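Asunto: Re: [viajes-grupo] parcelas o bungalows para el puente de mayo

Hola a todos,

contesto rápido que salgo en nada. He leído lo de las parcelas y no lo veo tan claro, sobre todo por el tema de la luz. Copio el mensaje anterior para que no se pierda:

> Fecha: mayo de 2019
> Yo iría a Clondia. El camping está a pie de río, las
> parcelas tienen sombra casi todas y admiten perros. El de
> Fleltetti es más grande pero la piscina no abre hasta
> junio y con niños eso pesa. Lo malo: en Clondia solo
> quedan parcelas sin toma eléctrica. ¿Os importa mucho?
> Si alguien prefiere bungalow que lo diga ya, porque se
> acaban.

A ver. A mí sí me importa, llevamos la nevera de la caravana y sin enchufe el segundo día ya está todo para tirar. Los de la tienda supongo que os da igual.

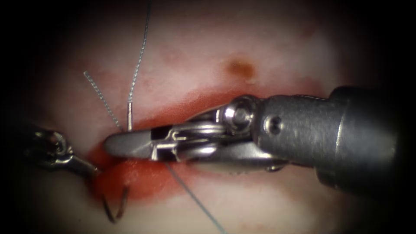 He llamado a Fleltetti esta mañana. Me dicen que la piscina cubierta sí funciona, la de fuera no. Parcelas con luz, les quedan en la zona alta, la que da al camino de Adeleke. Menos sombra - ponen unos toldos que se alquilan aparte - pero los baños están reformados desde febrero y hay lavadoras. Perros admitidos, 2 por parcela como máximo, atados siempre.

Precio: 233 euros por parcela las tres noches, con luz y un coche. El segundo coche va aparte y no me acordé de preguntar cuánto. La fianza de la barrera te la devuelven al salir.

Bungalows: no los miraría. Si cogemos los que hacen falta para todos nos vamos a 3.541 euros el grupo entero, y encima piden sábanas propias. Una barbaridad para tres noches. 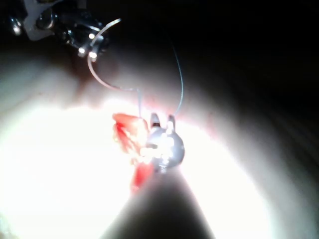 Aguja curva de sutura en las pinzas del instrumento

Lo de llegar. A Clondia se sube por la carretera vieja y con caravana hay dos curvas muy feas antes del puente, las hice hace años y no repito. A Fleltetti se entra desde Flulton todo recto, gasolinera y súper en el mismo pueblo. El camping está a 900 metros del súper, se va andando por la acera.

El horario de entrada es hasta las diez de la noche, después de esa hora la barrera no se abre y hay que dejar el coche en el aparcamiento de fuera. Los que salgáis de trabajar tarde tenedlo en cuenta, que luego vienen los lios.

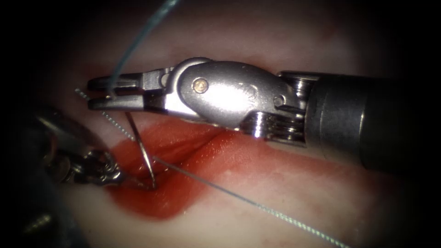
Me guardan las parcelas hasta el domingo sin pagar señal. Despues piden la mitad por adelantado y solo la devuelven si cancelas con una semana. Asi que necesito de cada familia: tienda o caravana, largo de la caravana, con luz o sin luz, perro sí o no.

Mandádmelo a la lista, no al privado, que luego no encuentro nada. Y si la mayoría quiere Clondia pues voy a Clondia, pero que alguien me preste un hueco en su nevera de hielo.

Una cosa más, las mesas plegables las tenía quien organizó el año pasado, ¿siguen en el trastero?

Un saludo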